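Retail Skills & Store Work
Search chapters, topics, key words
28th November | Golnar Rostami

Chapter 7
Facing the Shelf: How Boxed Goods Are Stocked, Fronted and Read

Walk into any housewares store and go straight to the lunch boxes. Go on, I'll wait! It is my favorite aisle to teach from, and I have taught from a good many of them. Nearly everything a new stocker has to learn is there in a few feet of metal shelving: boxes of different sizes, several brands side by side, price stickers in odd places, and shoppers who pull a carton out, turn it over and put it back upside down.

In Chapter 6 we followed a delivery from the truck to the stockroom. Now we carry it out to the floor, and this is where the work gets fun.

Why boxed goods are their own subject

A loose steel lunch tin sells itself. You can lift the lid, feel the weight and see how the clips close. Once the same tin goes inside a carton, the carton has to do all of that talking. The front panel shows the set laid out, often with food in it, along with the brand name and one or two promises about how well it seals. Turn that panel to the wall and the shopper is looking at plain cardboard.

So the first skill in this chapter is facing, which means turning each carton so its front panel looks out at the aisle. The second is fronting, or pulling cartons forward to the shelf lip so the row looks full even when there is only one box behind. People mix the two words up all the time (I did for my whole first year at Stadetti, and my manager was very kind about it).

Two hands, opposite ends

Lunch box cartons are light for their size and they like to tip. Take hold of both ends, slide the carton toward you, and keep it level. If a neighbor starts to lean, stop and straighten the neighbor first. We will practice this in Activity 7.1 with empty cartons before anyone touches a stocked shelf.

Edge-on cartons

Sometimes a box goes in sideways to save space. Stores disagree about this. The Custitz training sheet allows one edge-on carton per brand; Mohammadi wants none at all. Whichever rule your store follows, learn to recognize a product from its narrow side, where you may get just a few letters to go on.

What you will be able to do

By the end of the chapter you should be able to face and front a mixed-brand shelf, group cartons by brand and size, find the price sticker on an unfamiliar box, and fill out a gap report. The sample store we use throughout, Evitz, carries 233 kitchen items and has 700 cartons on the floor on a normal day, so there will be plenty to practice on.

Words to know: facing, fronting, shelf lip, edge-on, gap report, price point

Before you read on, look closely at Figure 7.1. Which brands share the shelf, and which cartons would you turn?
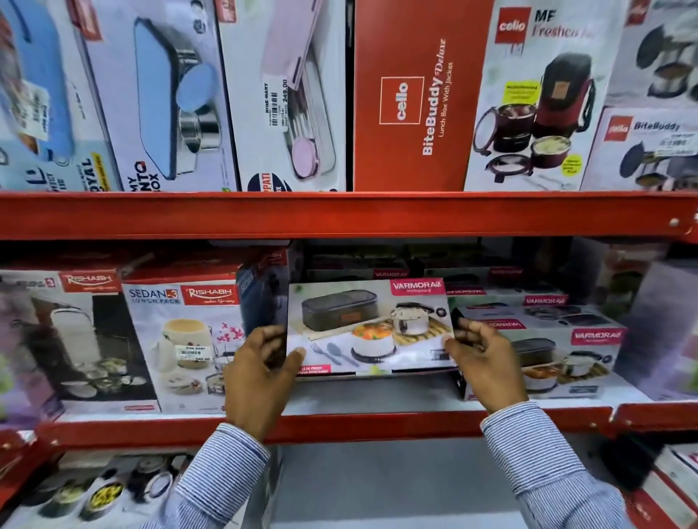

Figure 7.1 Pulling a Varmora lunch box carton forward, with Rishabh cartons on the same shelf.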